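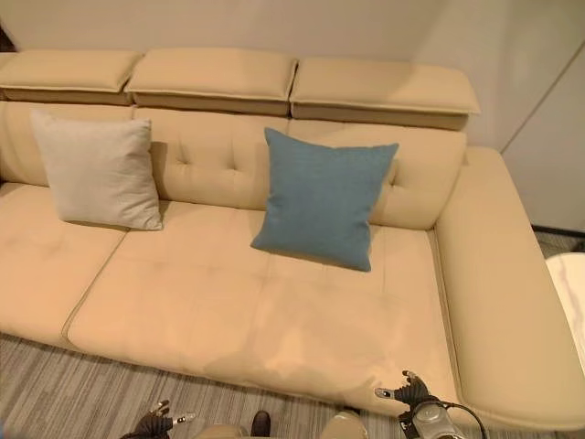

Button tufting, test panel 2
March 7, 2024, Helwood bench

Second go at the diamond layout and I'm really pleased with it! The November panel had flat, starved-looking diamonds and I blamed the foam. It was the marking out. I'd put the same spacing on the leather as on the foam, so there was no slack left to make a pleat.

This time I marked the foam first, 153 mm between buttons across the row, then drew the leather grid separately on the back of the hide with extra in both directions. Panel is 392 mm high, which gives enough room for a proper staggered pattern without half diamonds along the top. Chalk rubs off the suede side far too quickly, so I went over it with a soft pencil. Much better.

Leather is the Eglītis offcut, the softer of the two we have left. It folds beautifully. The stiffer piece wants to crease across the diamond no matter what you do with it, so keep that for borders and flat seat work.

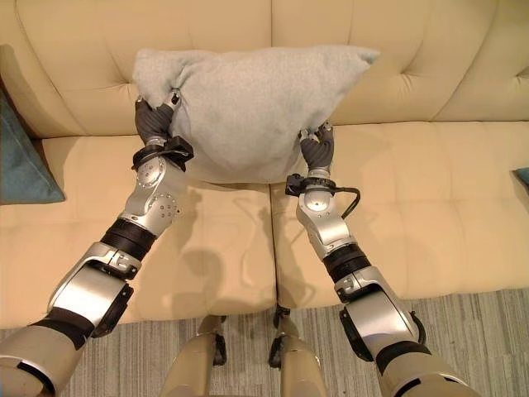

Tufted back in cream leather, light grey fleece pillow.

Thread: tried the waxed Drurlow. Holds a slip knot well, and you can draw a button down a bit, look at it, and draw it down a bit more. I started from the middle button and worked outwards, leaving everything slack until the whole row was in. Pleats folded with the blunt end of a bone folder, all facing down so they don't collect crumbs.

Broke 5 buttons in the press before I worked out that the leather was too thick at the rim. Skive the circle edge first (takes no time with a fresh blade) and the backs snap on with a lovely clean click. Should have done that from the start.

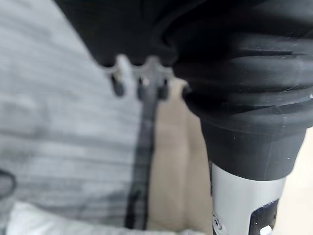 Back to the foam for a minute. Holes cut with the sharpened tube came out far neater than the ones I did with the knife, and the buttons sit straighter in them. The tube needs to turn as it goes in or it drags. A drop of soapy water on the edge helps, though let the foam dry before the batting goes on.

Still to do:
Try a thinner layer of batting, the corners look a little puffy.
Cut a card template for the leather grid.
Order more button backs in the larger size.
Leave the panel under the window for a couple of weeks and see whether the pleats relax.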